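Home | Newsletter | Back issues | Projects | People | Contact

Trestley: the plug that wouldn't go in, and then mostly did

Readers with long memories will recall that in the last newsletter we promised a result from Trestley "within weeks". We didn't say how many weeks, which was the one piece of good planning in that paragraph.

For anyone who joined since, Trestley is our project on teaching a simulated arm to put a plug into a power strip. It sounds like something a child could do, and a child could, although we spend a good deal of effort persuading children not to. The arm has two cameras to go on. One looks at the arm from a little way off, and the other rides along near the fingers and sees whatever the fingers are about to bump into. The arm's job is to find the plug, pick it up, turn it the right way round and push the pins home.

Ximena Medina has been running the work since the Toledo meeting, where she came back with a notebook full of arrows and the opinion that we had been training the thing backwards. Our old method started every attempt from the same rest position, high over the table, and let the arm work forward. It got very good at the first half of the job. It could come down towards a plug with real elegance. Then it would arrive, close its fingers on one corner, and spend the rest of its time pushing the plug across the table like a man looking for somewhere to put down a wet umbrella.

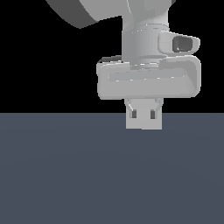

Ximena's idea was to start at the end. The first batch of attempts began with the plug already held and the pins nearly in their holes, so that all the arm had to do was not ruin it. Once it could manage that, the start was moved back a little: pins a finger's width out, then out and tilted, then the plug held but facing the wrong way, and so on until the arm was back at rest with everything still to do. Working backwards from the goal is an old trick and we make no claim to it. Our part is how we choose when to move back.

The usual way is to wait until the success rate passes some line and then step. We tried that. The arm would scrape past the line by luck, get moved back, fall apart, and stay fallen apart for a day and a half of computing time. Hipólito Retamal suggested that we keep the easy starts in the mix and let the arm's own mistakes decide the share. If it begins to fumble the last stage again, it gets more of the last stage. If it's bored (his word, and we have asked him to stop using it in drafts), it gets pushed further out. The code for this is 158 lines long and replaced something far larger that two of us were quite proud of.

The numbers, then. We ran 409 test attempts from the full rest position, with the plug and strip placed at random and neither placement seen in training. The old method put the plug in on about a third of them. The new one managed it on 6 in every 10. We would have liked a rounder and more heroic figure, and so would the people who pay for the computing, but it held up when we ran the whole thing again with fresh random starts.

What goes wrong now is different, and to us more interesting. The arm hardly ever drops the plug. It rarely pushes it about. Most of the failures come when the wrist camera loses one of the things it needs. Either the strip slides out of view while the fingers are busy with the plug, or the plug is so close to the camera that one pin hides the other and the arm guesses which way round it is. It guesses with great confidence. We watched one run in which it lined up perfectly, a quarter turn out, and pressed for the entire time allowed.
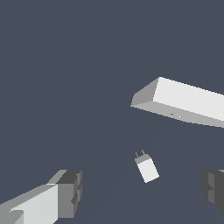
Simulated close view: the small white plug, with the gripper's fingertips to either side and the long white block beyond.

There are a few things we can do about that. The cheap one is to give the arm a short memory, so that it can recall where the strip was a moment ago instead of behaving as though it had left the building. Hipólito has this running already and early signs are decent, although he won't let us print a figure. The dear one is a better picture. Our renderer draws much of the scene in flat greys and whites with very little to tell one face from another, and Ximena suspects the arm is reading angles off edges that are only a few ragged pixels wide. She would like proper surfaces and proper shadows. She has been told what that costs per hour and has gone quiet, which in our experience means she is writing a proposal.

We should also own up to what hasn't been tried. None of this has been near a real arm. In simulation the pins don't bend, the holes are exactly the size we say they are, and the strip stays where it's put. The group at Skullach have offered us time on their hardware in February, and we have accepted before they could think about it properly. We expect the first real attempts to be poor. Hipólito has bought a bag of cheap plugs on the understanding that we won't be giving any back.

The training code is being tidied for Movum, our shared toolbox, and should go up once the comments have been rewritten by somebody who wasn't cross at the time. If you have a fiddly, end-heavy task of your own (threading, latching, anything with a lid) and would like to try the start-picking part on it, write to Ximena at the usual address. She has room for 2 outside tasks before the Skullach visit, and one of them is probably going to be the jar people, who have already written in twice.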